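Delegation Visit to the Kuron Mill and Bakery Training Center

In November, a delegation from the Belley Regional Food Council visited the Kuron flour mill and the bakery training center attached to it. The visit was arranged to inform the council's own plans for a shared milling and teaching site, and members were received by the mill's operations and education departments.

The program began at 8:30 a.m. in the grain intake yard. Kuron receives wheat from 62 farms in the surrounding district, most of them small. Each load is sampled before it is tipped, and the sample is tested for moisture, protein and foreign matter. Loads that fail the moisture test are sent to the dryer at the farmer's expense, a rule that was introduced three seasons ago and that still draws complaints at the annual growers' meeting.

Members were then taken through the cleaning and tempering floors. The mill replaced its roller stands with equipment supplied by Kälin, and the older stone mill has been kept for whole grain and specialty orders. Daily output from the stones is limited to 2,000 pounds. The delegation asked whether this limit could be raised and was told that heat in the flour, more than labor, sets the ceiling.

The training center occupies the former bag store. It offers short courses for school cooks, bakery staff and people changing careers, and enrollment is capped at 90 students per term. Instruction covers flour grades, yeast and sourdough breads, and a newer unit on steamed doughs, which calls for softer, lower-protein flour than the mill had previously sold under its own name. 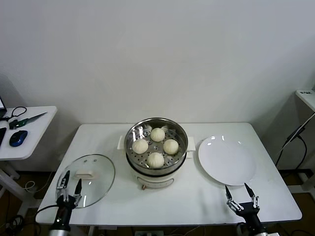 The lower-protein flour is now milled every second week and sold under the Lutska label. Demand from restaurants has been steady, although retail sales remain small. Staff explained that the main difficulty is storage: each additional grade requires its own bin, and the mill has no space left on the east side of the building.

During the afternoon session, the education department presented its fee structure. A one-day course costs $100, with a reduced rate for employees of public kitchens. Fees cover instructors and materials but leave the building costs to the mill. Several members noted that a similar arrangement in Belley would need a separate agreement with the landlord.

The council will discuss site options at its next regular meeting. Written questions for Kuron may be submitted to the council office until noon on Friday.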